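This section applies to operators assigned to household stations under the Trilla program. It replaces the July edition of Section 7 and takes effect on February 4, 2024.

## 7. Utensil Sorting with the Hand-Held Gripper

### 7.1 Purpose and change in duties

Until now, station staff at Trevo sorted utensils by hand and filled out a tally sheet at the end of each shift. Under the present arrangement, operators do the same sorting with a hand-held gripper, and the recorded motions are used by Demissie to prepare the automated sorting line. The tally sheet is withdrawn. Operators remain responsible for the order of the work, the pace, and the decision to stop.

No operator is required to match the speed of hand sorting. Production targets do not apply to recorded work.

### 7.2 Before you begin

1. Confirm that the work surface is stable and that you can reach all of it without leaning.
2. Place the utensils to be sorted on the surface. Do not line them up. The sorting line must learn to deal with items at different angles.
3. Open and close the jaws fully two times. Report any sticking to the shift lead before continuing.
4. Pick up a single chopstick and hold it upright between the finger pads. It should stay in place under light pressure.
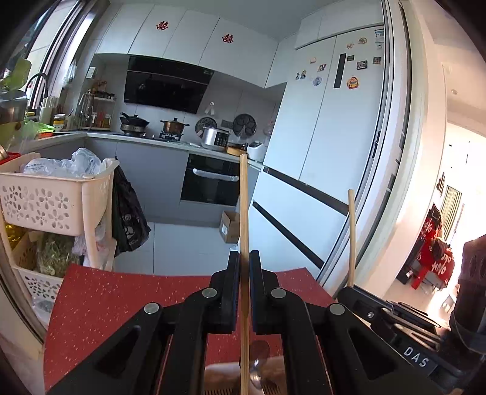 5. Release the chopstick onto the work surface and enter the start time in the station log.

**Note:** Ordinary kitchen items nearby may stay where they are. Do not clear a counter or move an appliance to prepare for a session.

### 7.3 Sorting procedure

1. Approach each utensil with the jaws open. Keep your wrist straight.
2. Close the jaws on the utensil until both finger pads make contact. Thin wooden items need very little force.
3. Lift the utensil clear of its neighbors before turning it. If a second item comes up with it, set both down and start the pick again.
4. Carry the utensil toward the caddy with the tip leading. Slow down for the last part of the movement.
5. Lower the utensil into the caddy and open the jaws. Withdraw along the same path.
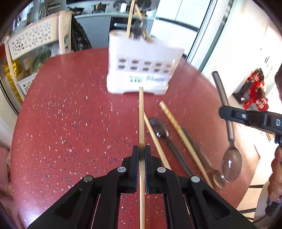
*Figure 7-2. Wooden stick held in the jaws, with its tip toward the utensil caddy. A second gripper is in use at right.*

Where two grippers are in use at one table, the following also applies:

- Agree before the session who will work on which items.
- Only one gripper may be over the caddy at a time.
- Say "clear" when you have withdrawn.

**Caution:** Do not reach between the jaws with your free hand to straighten an item. Set the item down, open the jaws, and begin again.

### 7.4 Dropped or difficult items

A dropped utensil is not an operator error and is not entered in any personnel record. Leave it where it lands if it is still on the work surface, and continue with the next item. Items that fall to the floor are set aside for washing at the end of the session.

Spoons and other items with a rounded bowl should be gripped by the handle. Long, narrow items placed close together should be taken one at a time, starting from the outside. Keep the finger pads parallel as the jaws close, and check the space on both sides before you lift.
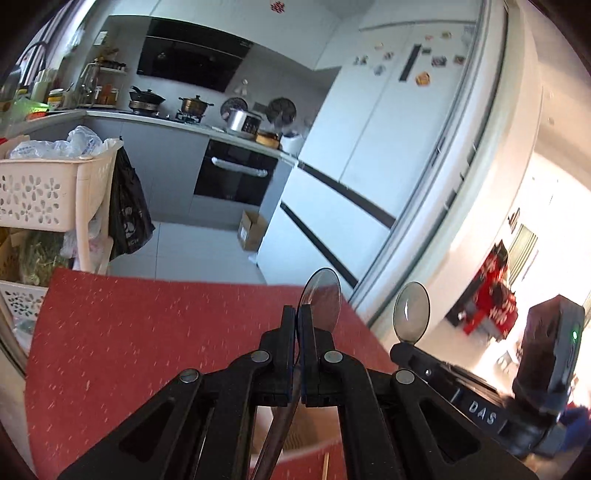

### 7.5 Breaks and rotation

1. Work for no more than 17 minutes before resting your hand and forearm.
2. Change hands or change stations after each rest, if your shift plan allows it.
3. End your part in recorded work for the day when you reach 200 picks, whatever time remains in the shift. The Guson counter at the station shows the running total.
4. Report numbness or pain in the hand at once. The shift lead will assign other duties with no loss of pay.

### 7.6 Duties after the line is installed

When the sorting line enters service, operators trained under this section will move to inspection and restocking. Job grades do not change. Each operator will receive written notice of the new assignment and may ask for a review within seven days of receiving it.

Recordings are kept for training the line only. They may not be used to compare operators or to set individual quotas.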